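4. Setting the Softening Level

Before you start, have the hardness figure from your water supplier at hand. The Drellitz softener leaves the factory set to 200.

1. Close the inlet valve and open the bypass.
2. Hold MENU until the display blinks.
3. Use the arrow keys to enter your hardness figure. The highest setting is 290.
4. Press OK. The display stops blinking.

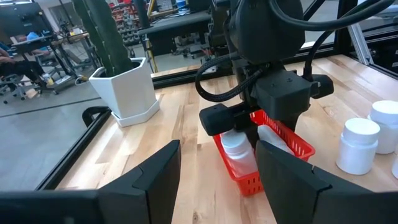
5. Open the inlet valve slowly — a fast opening can disturb the resin bed.
6. Close the bypass and run a cold tap until the water is clear.

Note: Models sold under the Groltis name have no MENU key. Hold both arrow keys instead.

Caution: Do not start a rinse cycle with the drain hose disconnected.

4.1 Rinse interval

The unit rinses itself after every 1,000 gallons. For a household of one or two people, you can change this to 2,000 under INTERVAL. Write the new value on the card inside the lid. 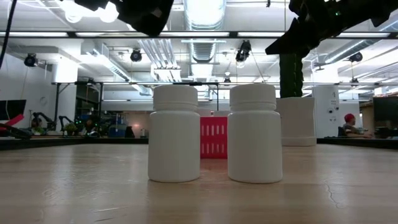 Do I have to enter the hardness again after a power cut?

The setting is kept in memory. Only the clock needs to be reset, and you will find it under TIME.

4.2 Locking the keys

Hold OK and the down arrow together until LOC appears. Repeat to unlock.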